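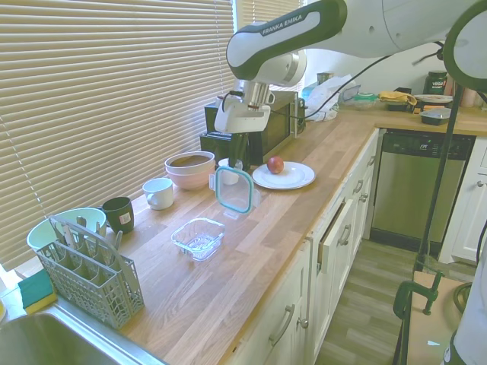 木のカウンターにて。小さいガラスの保存容器と、青緑のふちのふた。

作業ノート 2月 月曜日
記入:ソイラ・ロンドーニョ(Londoño)
件名:プラートン(Plerton)徒歩ガイド、折り地図の試作とルート確認

先週の続きから書きます。折り地図の試作は、紙をNistellの薄いほうに変えました。前の紙は折り目のところでインクが割れて、駅前の広場の名前が読めなくなりましたので。薄い紙は割れませんが、裏の文字が少し透けます。裏面の地の色を一段薄くして、もう一度刷りました。透けるのはまだ気になりますが、外の光で見ると読めます。夜、街灯の下ではまだ試していません。

折り方は、縦に半分、それから蛇腹。デスピナさんは、先に蛇腹にしてから横に折るほうがよいという意見です。歩きながら片手で開くなら、確かにそのほうが楽です。しかし、そうすると旧市街がちょうど折り目の十字にかかります。旧市街はこのガイドでいちばん道が細かいところなので、十字にかかるのは困ります。地図全体を左に少しずらす案も考えましたが、港の端が紙から出てしまいます。港の端には渡し船の乗り場があります。切れません。今日は両方の折りで一部ずつ作って、棚の上の段に置きました。見た人は付箋に意見を書いてください。

ルートの確認

午前はパオラ・メリックさんと、駅からObradović橋までを歩きました。原稿には「駅を出て右へ」とありますが、駅の出口は二つあります。北口から右へ行くと、バスの車庫に着きます。この文を書いたのは私です。頭の中でいつも南口を使っているので、気がつきませんでした。「南口を出て右へ、薬局の角まで」と直しました。薬局は看板が新しくなって、前の緑色ではなく白です。原稿の「緑の看板」も消しました。店の看板の色を目印に書くのは、今後できるだけやめたいです。

駅から橋まで、私たちの足で15分でした。パオラさんは足が速いので、途中で写真を撮るために止まってもらった時間も入っています。お年寄りや小さい子どもといっしょの人には、もっとかかると思います。ガイドには時間だけを書くか、距離だけを書くか、まだ決めていません。前のガイドでは時間だけにして、「書いてあるとおりに着かなかった」という葉書をもらいました。丁寧な葉書でしたが、少し怒っていました。

橋の手前の階段は、下りの手すりが左側にしかありません。地図に階段の記号はありますが、手すりのことは書いていません。書く場所もありません。本文の欄外に入れられるかどうか、ラーニャではなくサナーさんに聞くこと(すみません、いつも名前をまちがえます。Sanaa Radwanさんです)。

橋を渡ってから、原稿では川沿いの道を行くことになっています。今日は川沿いが工事の柵で閉まっていました。柵に終わりの日は書いてありませんでした。近くの新聞の売店の人に聞いたら、「去年も同じことを聞かれた」という返事でした。この返事をどう理解すればよいか、私にはよく分かりません。パオラさんは、つまり長くかかるという意味だと言いました。そこで、回り道として、製粉所の裏の通りを通る道も歩いてみました。こちらは景色はありませんが、坂がゆるくて、ベンチもあります。正直に言いますと、私はこちらのほうが好きでした。パン屋の裏口から匂いがしました。

決めたこと:地図には川沿いを実線、製粉所の裏を点線で入れる。本文は川沿いのまま、回り道を一行だけ足す。

931番のバス

帰りのバスについて、原稿と時刻表が合いません。原稿では、931番のバスが市場の前に止まるとなっています。停留所の柱にも931と書いてあります。ところが時刻表の紙には、この番号がありません。運転手さんに聞いたところ、市場の前に止まるのは市のある日だけで、ほかの日は一つ先の消防署の前だそうです。時刻表は消防署の停留所のほうに貼ってあるとのこと。確かめに行ったら、ありました。ただし雨で下の半分が読めません。

レイモンド・ディロンさんがバス会社に電話をしてくれると言っています。それまで、この段落は灰色のままにします。組版に回さないでください。

ことばについて(これは私のためのメモです)

英語の原稿に "Plerton is a city of gulls and accordions" という文があります。カモメとアコーディオンの町。この文は、前の版の序文から残っているものです。きれいな文ですが、私は今日、アコーディオンを一度も聞きませんでした。カモメはいました。来る前に人が町について知っていることと、来てから見るものは違います。その差を楽しむ人もいるし、がっかりする人もいます。私が初めてここへ来たときも、知っていたのは映画で見た灯台と、甘い魚の料理の名前と、冬は風がひどいということぐらいでした。灯台は隣の町のものでした。魚の料理は、食べてみたら甘くなくて、名前の中のことばを私が読みちがえていただけです。風は本当でした。

デスピナさんは、序文にはこういう有名なイメージが必要だと言います。買う人はそれを探して手に取るからです。それも分かります。ですから全部は消さないで、アコーディオンを「広場の音楽」に変えることを提案しました。返事は「弱い」でした。日本語版では「カモメの町」だけにしたいです。ここは私の担当なので、たぶんできます。

もう一つ、"a stone's throw" を「石を投げて届く距離」と訳してあったところ、「すぐ近く」に直しました。訳したのはやはり私です。橋から石を投げる人がいると思われたら困ります。

「徒歩」と「歩いて」がページによって混ざっています。見出しは「徒歩」、本文は「歩いて」にそろえます。「カフェ」と「喫茶店」も混ざっていますが、これは店の雰囲気で分けてあるつもりでした。サナーさんには区別が分からないそうです。全部「カフェ」にするのは少し惜しい。Ekettiの店だけは、どうしても喫茶店だと思います。椅子が低くて、年をとった人が新聞を読んでいて、水が先に出ます。この件は保留。

印刷の部数

見積もりは約300部で取っています。レイモンドさんは、観光案内所に置く分をもっと増やしたい考えです。私は、川沿いの工事がどうなるか分かるまで、増やさないほうがよいと思います。工事が終わったら点線を消した版を作ることになりますから。紙は同じ束から取りたいので、Nistellに残りを押さえてもらえるか聞くつもりです。

断裁機の刃のこと。右の端が少し甘くなっています。薄い紙だと、最後のところで紙が引っぱられて、端が毛羽立ちます。今日は当て紙を厚くしてごまかしました。次に使う人は、一度に切る枚数を減らしてください。刃の交換はパオラさんに頼みました。予備がどの引き出しにあるか、私は知りません。

地図の記号で、まだ迷っているもの
・水飲み場。今の記号は、しずくの形。サナーさんは「雨が降る場所」に見えると言いました。コップの形を描いてみましたが、小さくすると植木鉢になります。
・公衆トイレ。冬は閉まるところがあるので、別の色にするか、括弧をつけるか。
・眺めのよい場所。目の形はやめました。こわいです。扇の形にしました。

次にすること
夜の街灯の下で薄い紙を読む(私)。
製粉所の裏の通りの名前を、市の地図で確かめる。通りの標識と古い地図とで、つづりが一文字違います。標識を写した写真は共有の箱に入れました。
階段の手すりの注、サナーさんへ。
第3章の市場のページは、バスの件が分かってから読みなおす。魚屋の並びの図も、そのとき直します。入口から見て左右が反対です。

折りの付箋は、夕方までにパオラさんのものだけありました。「手袋をしていると、どちらも開けない」と書いてあります。明日、手袋を持ってきて試します。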